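겨울 부엌에서 과일과 사이좋게 지내는 법

찬 바람이 불기 시작하는 10월이면 우리 집 베란다에는 어김없이 과일 상자가 쌓입니다. 어릴 적 할머니 댁 광에서 나던 그 달큰한 냄새를 저는 아직도 잊지 못해서, 다 먹지도 못할 거면서 해마다 욕심을 부리곤 하지요. 올해도 한 상자가 두 상자가 되었고, 결국 이웃집 현관 앞에 봉지를 걸어 두고 오는 것으로 가을을 마무리했습니다.

그런데 과일이라는 것이 참 묘해서, 냉장고 깊숙이 넣어 두면 있는 줄도 모르고 지나가는데 식탁에 꺼내 놓으면 오가며 하나씩 손이 갑니다. 그날 먹을 것만 그릇에 담아 두는 습관이 그래서 생겼어요.
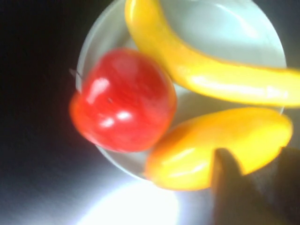 얕은 흰 그릇에 담은 과일. 빨간 사과의 윤기가 먹음직스럽다.

남은 사과는 한 알씩 종이에 싸서 서늘한 곳에 둡니다. 조금 푸석해졌다 싶으면 조림을 만들 차례예요. 껍질째 썬 사과 400g에 설탕 75g을 넣고 약한 불에 천천히 졸이다가, 마지막에 계피를 살짝 뿌려 주세요. 온 집 안에 퍼지는 그 향이라니! 식힌 뒤 요구르트에 한 숟갈 얹어도 좋고, 구운 식빵에 듬뿍 발라도 좋습니다. 저는 늦은 밤 따뜻한 홍차에 곁들이는 쪽을 제일 좋아한답니다.

함께 읽으면 좋은 글
- 귤껍질로 끓이는 겨울 차
- 할머니의 광, 그리고 오래 두고 먹는 지혜
- 남은 식빵으로 차리는 느긋한 아침

생활 매거진 Amov | 2019년 1월 17일 | 무단 전재 및 재배포 금지 | 문의하기 | 맨 위로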